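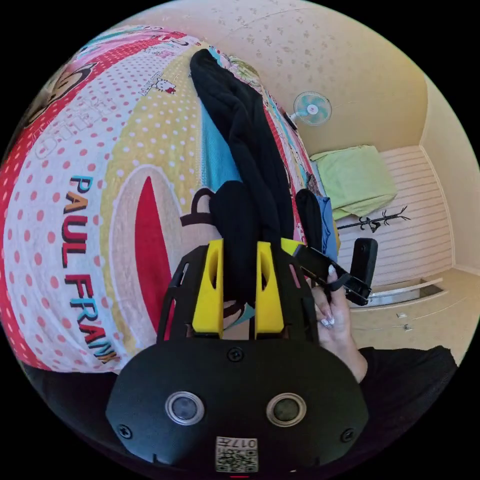 Bright yellow on black, up close.

I've been hooked on old pictures of the future for years now, and last April I finally did something about it and started scanning them. You know the kind: glass domes over whole neighborhoods, trains on stilts, everyone in a jumpsuit. The folder is up to 3,864 scans, which is a silly number, and I'm still finding more in the bargain boxes at Esteves (the used bookstore by the bus station in Lokville - go, bring cash).

What got me going again this month is Jekum, the little show in Pernness. It's a made-up seaside city, drawn by people who live there, set 200 years from now. Most of the drawings are from local residents and only a handful are by trained architects, and I couldn't always guess which was which! My favorite is a fish market that floats out with the tide and comes back for supper. There's a tram that runs through people's kitchens. I have questions about the tram.
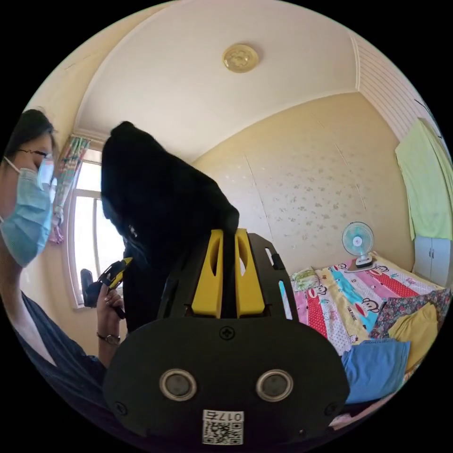

I went twice, and the second time I paid more attention to the labels. They're written as if the city already exists, with opening hours and complaints about the parking, and I laughed out loud at the one for the public baths. Old future art almost never has that. It gives you the skyline from way up high and forgets that somebody down there needs a restroom and a place to sit. 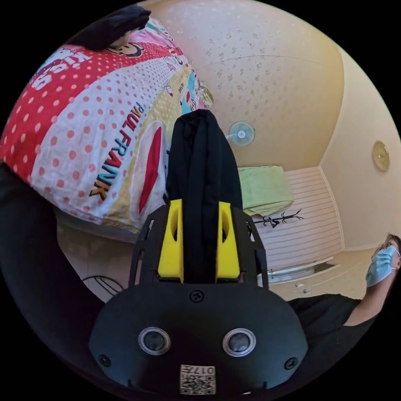 My one gripe is with the clothes. All those wild buildings, and everybody in Jekum is dressed in the same smooth gray suit we've been drawing since the fifties. Cloth is such an easy place to play! Look at the black fabric up there, held between the two yellow fingers with its top gathered into a rounded fold. I'd wear that as a hat, or live in it if it were ten stories tall. Give me a city with pleats.

The show is in 2 rooms upstairs and admission is free, though they do like a donation. The catalog sold out before I got one, so if you have a spare, I will trade you scans for it - any decade you want. Next time: monorails, and why I can't throw any of them away.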